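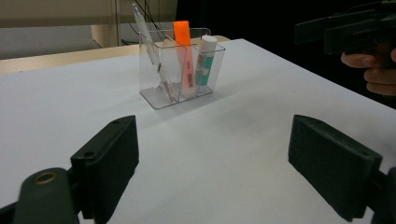 The Small Box on My Desk

What I learned from keeping only a few things to write with

When I moved to Fotley for work, I had one suitcase and one shoe box. The shoe box was full of pens. I had collected them for years, from banks, from hotels, from the bottom of other people's drawers, and I carried them across two borders as if they were family silver. On my first evening I emptied the box on the kitchen table and counted 40 of them. Then I tried each one on the back of an envelope, and only 15 could still write a full line.

I am a translator, and I work half of my day on paper. People are surprised by this, but a long text is easier for me when I can put a color on the sentence that gives me trouble. So I need a few tools, and I need them always in the same place. For a long time I used a coffee mug, as most of us do. A mug is friendly but it hides everything short. The eraser goes down to the bottom, the pencil sharpener goes after it, and you must turn the whole mug over to get them back.

The clear organizer changed this for me. It is a very plain object, a transparent box with thin walls inside. You see the pen from the front, from the side, and from your chair. I bought mine in Walau, in a stationery shop next to the bus station, where the owner keeps the plastic goods on the top shelf and brings them down with a ladder. She told me to wash it with lukewarm water and never with the rough side of a sponge. I forgot this advice once, and the scratches are still there.

The rule I follow now is one thing for each job. One pen, one highlighter, one glue stick. When something new comes in, something old must leave the desk.

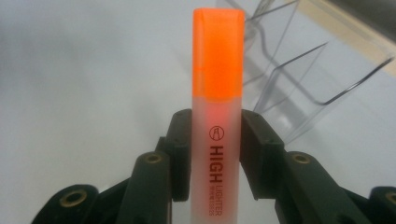 An orange highlighter with its cap on. The color is easy to find on a white desk.

About the highlighter I have strong feelings. Yellow is the usual choice, but under my evening lamp yellow almost disappears from the page. Orange stays. I mark only the words I have to come back to, never a whole paragraph, and when the problem is solved I put a small pencil cross beside it. My colleagues at Teltano, the office where I worked for three years, used four colors with a printed key on the wall. It was a beautiful system and I could never remember it.

The glue stick is there because I still paste. Word lists, newspaper cuttings, a note from a client that I want to keep next to the page it belongs to. My notebooks become thick like sandwiches. A glue stick should be stored standing up with the cap pushed on until it stops, and it should not live near a radiator.

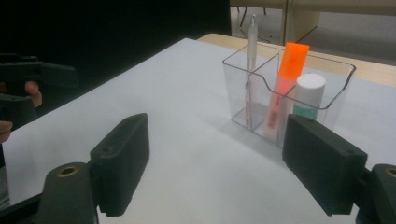 The order inside the box matters more than I expected. I like the tall things on the left and the short one on the right, so my hand can reach the glue without knocking the pen. A left-handed person will perhaps want the opposite. Try it for a week before you decide, and do not fill every corner — when the box is tight, you stop putting things back.

Cleaning goes quickly. Every evening at six I take everything out, wipe the table, and wipe the inside of the box with a soft cloth. Dust shows badly on clear plastic, and ink marks even more. For ink I use a drop of dish soap, and I wait a little before I rub.
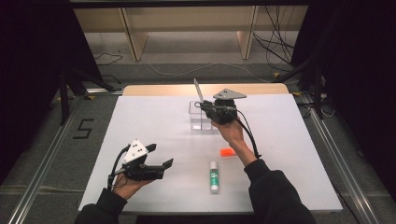 It helps also to empty the box completely now and then and set each thing on the table by itself. You notice that the label is peeling, or that a cap is cracked. In December I did this with all my drawers, and it took 20 minutes for the desk and a whole afternoon for the rest of the apartment. I found 3 staplers. I own no staples.

The pens that still worked went to the reading room at Na, the little library behind the post office, where they are always short of them. Last month I filled in a form there, and the pen on the string was one of mine, the blue one from a hotel with a very bad breakfast.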